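Relatório de progresso, segundo período
Projecto Kulten: convivência entre operadores de observação de golfinhos e a população residente do estuário
Para: Fundo Heitmann
De: equipa de campo, Associação Pridollow

Segue o relatório do período, com algum atraso nosso. O anexo financeiro vai em separado. Escrevemos isto entre duas saídas, pedimos desculpa pelo estilo telegráfico.

Resumo para quem só lê o início: trabalho de mar dentro do previsto, hidrofones atrasados, formação dos operadores melhor do que contávamos, código de conduta ainda por assinar por uma parte deles.

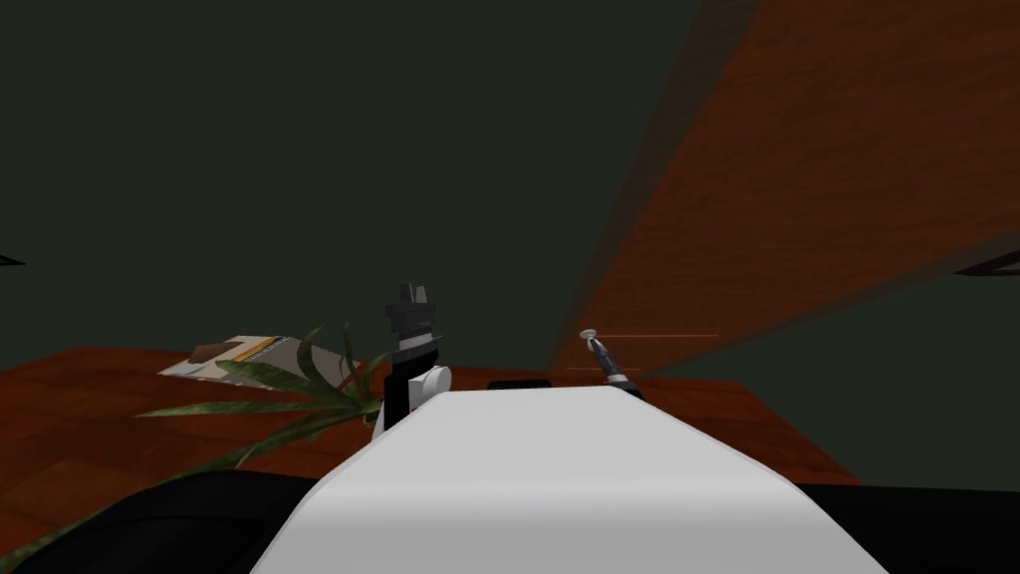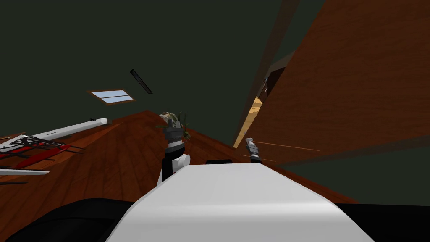
1. Saídas de mar

Fizemos 40 saídas desde Abril. Planeado era um pouco mais, mas Maio foi mau, vento de noroeste dias seguidos e o semi-rígido parado com um problema na bomba de combustível. Reparado. Custo absorvido pela rubrica de manutenção, não pedimos reforço.

Protocolo igual ao do primeiro período: dois observadores, varrimento de dez minutos, registo de todas as embarcações num raio de 500 metros do grupo, comportamento dos animais antes, durante e depois da aproximação. Mudámos só a ficha. A antiga tinha o campo "reacção" aberto e cada um escrevia o que queria. Agora há categorias fechadas (afastamento, mergulho prolongado, batimento de cauda, agrupamento das crias, sem alteração) e um espaço para notas. Muito mais fácil de passar para a base de dados.

Total de aproximações registadas: 957. Inclui operadores comerciais, recreio e motas de água. Ainda não separámos tudo por tipo, falta rever as fichas de Junho, que têm letra difícil e em alguns casos a hora em falta.

2. O que os dados sugerem, por agora

Com cautela, porque a análise não está feita.

Aproximação por trás ou de frente: mais mergulhos prolongados. Aproximação lateral e lenta: muitas vezes sem alteração visível. Não é surpresa, mas é a primeira vez que temos registos próprios deste estuário e isso pesa nas conversas com os operadores.

Número de barcos conta mais do que o tamanho dos barcos. Com três ou mais à volta do mesmo grupo as crias passam para o meio e os adultos mudam de rumo. Vimos isto sobretudo entre as 11h e as 13h, quando coincidem os passeios da manhã.

Motas de água: problema à parte. Poucas, mas quase todas passam depressa demais e perto demais. Não são operadores, não vêm às formações. Ver ponto 5.

Catálogo de foto-identificação: 18 animais com barbatana dorsal reconhecível confirmados neste período. Há outros por confirmar, fotografias contra a luz ou só de um lado. Uma das fêmeas já catalogadas apareceu com cria nova, vista em várias saídas.

3. Acústica

Aqui estamos atrasados. Dos 4 hidrofones previstos só dois estão na água. O fornecedor, a Patel, entregou os outros fora de prazo e um vinha com o conector trocado. Foi devolvido, aguardamos. O quarto está no armazém à espera da poita, que tem de ser colocada com maré morta e com o mergulhador disponível, e as duas coisas ainda não calharam juntas.

Os dois instalados gravam bem. Muito ruído de motores, como esperado, e também do dragado do canal, que não tinhamos previsto no desenho. Vamos ter de marcar esses períodos e tratá-los à parte, senão estragam a comparação entre manhã e tarde.

Pedimos desde já que o fundo considere adiar a entrega do relatório acústico preliminar para o período seguinte. Sem custo adicional.

4. Formação e código de conduta

Duas sessões para mestres e guias, uma no porto e outra na escola náutica. Boa participação, perguntas práticas: o que fazer quando os animais vêm ao barco, quanto tempo ficar, quem sai primeiro quando chega outro operador. Esta última deu discussão longa. Ficou um acordo informal de falarem no canal de rádio antes de se aproximarem, e temos ouvido o canal a ser usado, nem sempre em termos simpáticos.

Versão actual do código: distância mínima de 60 metros, velocidade reduzida a partir dos 300, máximo de trinta minutos por grupo, nunca mais do que três embarcações, nada de nadadores na água. A questão dos nadadores é a mais sensível. Há procura, há clientes a pedir, e um operador vendia a actividade no ano passado. Mantemos a posição: com crias no grupo não há forma segura, nem para as pessoas nem para os animais. Está escrito assim no código e não tencionamos mexer.

Falta a assinatura dos operadores mais pequenos, que receiam perder clientes se os outros não cumprirem. Argumento justo. Sugerimos uma pausa comum ao meio-dia, igual para todos, a testar em Setembro. Respostas até agora positivas, nada por escrito.

5. Dificuldades e pedidos

Motas de água e recreio: precisamos de painéis na rampa e nas duas marinas. Não estava orçamentado. Propomos passar para aí a verba dos folhetos, que ninguém pediu e que acabariam no mar de qualquer maneira. Precisamos do vosso ok por escrito antes de mandar imprimir.

Base de dados: o computador da sala está no limite, perdemos uma tarde de introduçao de fichas em Julho. Passou a haver cópia diária. Não pedimos equipamento novo, por enquanto.

Combustível: acima do previsto. Ainda cabe na margem, mas se voltar a subir teremos de cortar saídas em Outubro e preferimos avisar já.

6. Próximo período

Terminar revisão das fichas de Junho e separar por tipo de embarcação.
Colocar o terceiro e o quarto hidrofone.
Teste da pausa do meio-dia, com saídas nossas antes e durante para comparar.
Terceira sessão de formação, desta vez para quem vende os bilhetes no cais, que é quem promete aos clientes o que depois o mestre tem de cumprir.
Fecho do catálogo do ano e envio das imagens às equipas dos estuários vizinhos.

Anexos: mapa de esforço, ficha de campo nova, texto do código, folhas de presença das sessões. O mapa ainda tem a legenda antiga, mandamos a versão corrigida durante o mês.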